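9 September 2019

Dye bench, batch 11 of the walnut hull series. Long day and my fingertips are brown again, so whatever the gloves are made of it isn't good enough.

Picked up where I left off with the Nerthorpe wool. The hulls had been soaking in the big enamel pot since before the weekend and smelled like a pond. Strained them through the old curtain (the finer one, the other has a hole I keep meaning to sew) and got a really dark liquor, darker than anything I pulled out of last January's hulls. Those were dried and these went in green, so maybe no surprise there.

Weighed out 840 grams of yarn, all skeins tied loosely in four places. I know I said three was plenty. Three was not plenty! I spent most of an evening untangling batch 10 and I'm not doing that again for anybody.

Heated slowly. I wanted to stay under a simmer the whole way and mostly did, except for one stretch when I was on the phone with Stendelis about the late alum order and came back to find it bubbling along happily. Turned it down, stirred, swore a bit. Can't see any felting so far but I'll check properly when the skeins are dry.

About the alum: they say it shipped. They also said that last time. I have enough for two more small pots if I'm stingy, and walnut doesn't need it anyway, so the browns can go ahead and the weld will have to wait. If anyone else is planning yellows, please look at the shelf before you promise them to people. 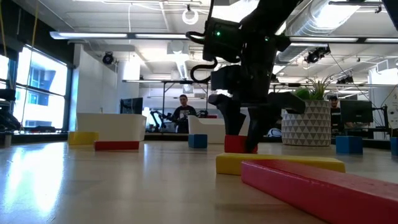 Split the skeins after the first hour. Half stayed in the pot, half went over to the iron bath, which I made weaker than the recipe card says. The card is from the Plikard workshop handout and I think their iron amount is just too high for this wool – everything I did with it last winter came out nearly black and felt like twine. With the weaker bath I got a cool gray brown on the wet yarn, very close to the Lục sample card, the one clipped inside the cupboard door. Very pleased with that one. Wet color lies, of course, so no celebrating yet.

The skeins left in the pot are a warm, reddish brown. Nice, a little boring. I'm letting them sit overnight in the cooling liquor to see if they go any deeper.

Water notes: I used rainwater for the pot and tap for the rinse. The rinse on the iron skeins ran cloudy for ages and I gave up after the sixth bucket. Would like to try rain for both next time, but the barrel is getting low and I'd have to carry it up the steps.

Exhaust bath is saved in the lidded bucket under the sink. PLEASE don't pour it out, there's still plenty of color in there and I want it for the linen scraps. It's labeled this time.

To do: wash out the curtain, sew up the other curtain, cut tags for the iron skeins, put one strand of each on the south windowsill with half of it under cardboard for the fading test. Order gloves – long ones.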